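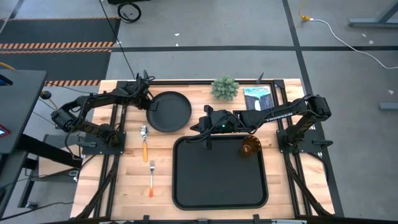 Figure 4.1. Two-arm workstation set for the table-clearing exercise. The left gripper is at the rim of the plate and the right gripper is above the tray.

Chapter 4
Working with Two Arms

In this chapter you will:
Divide a table task between two arms
Write a task sheet that another team can follow
Record a set of trials and sort the failures
Prepare your team's entry for the June demonstration

Key terms: base, reach, shared zone, handoff, task sheet, trial, reset

In the first three chapters your team worked with a single arm. You moved it by hand through a motion, saved the motion, and played it back. You learned that an arm can repeat a path closely and still miss an object that someone set down an inch to the left. Everything you learned there still applies. A second arm adds one new problem, and most of this chapter is about that problem: the two arms have to use the same space.

4.1 The table-clearing exercise

Look at Figure 4.1 again. A plate, a cup, a spoon, and a fork have to end up in the tray. The cup is in the tray already, lying tipped near one corner. The plate and the cutlery are still on the wood. The plant and the Yellowstone book along the back of the table are not part of the job, and an arm that touches either one has made an error, even if every dish is put away.

Each arm is mounted on its own base, at opposite sides of the table. The plate and the cutlery are on the left arm's side. The tray is in the lower center, where both arms have business. We call an area like this the shared zone. Before you write a single motion, mark the shared zone on your table plan. Use pencil. Most teams move it at least once.

A flat plate is harder to pick up than it looks. The gripper has to get one finger under the rim, and a shallow rim leaves little room. Some teams press down on one side to raise the other. Some slide the plate to the edge of the tray and tip it in. Both methods are allowed.

4.2 Who goes first

There are two simple ways to keep the arms apart. In the first, the arms take turns. One arm finishes its move and returns to its rest position, and only then does the other one start. This is slow and safe, and you should begin with it.

In the second, the arms move at the same time but only one may be inside the shared zone. The waiting arm stops at the border until the zone is clear. The student team Mutiler used this method in last year's class and cut its run from 11 moves to 10 by letting the right arm straighten the cup while the left arm was lining up on the fork. The saving was small. Their notes say the larger gain was that they had to write down where each arm was at every step — something they had been keeping in their heads until then.

A handoff, where one arm passes an object directly to the other, is covered in Chapter 5. Do not use one here.

4.3 The task sheet

A task sheet lists the starting layout, the moves in order, and the condition for stopping. Team Wikitz wrote the following one for the spoon.

Start: spoon on the wood to the left of the tray, bowl pointing toward the back of the table.
Move 1: left arm lowers over the handle and closes.
Move 2: left arm lifts until the spoon clears the lip of the tray.
Move 3: left arm crosses into the shared zone and opens.
Stop: spoon lies fully inside the tray, left arm at rest.

Ľubica Trnka, who taught the course for which these chapters were written, gave every finished sheet to a different team and asked them to run it without talking to its authors. The Wikitz sheet failed this test the first time. It did not say where the right arm should be, and the second team had left it over the tray. Add a line for the position of the other arm to each of your sheets.

4.4 Trials and resets

Run your sequence 40 times. After each trial, put every object back where the task sheet says it starts. This is the reset, and it should be done by the same person throughout. Write down each failure in a few words as it happens — "fork turned in gripper," "cup rolled" — and leave the sorting for later.

Keep hands and sleeves off the table until both arms are at rest and the operator has said "clear."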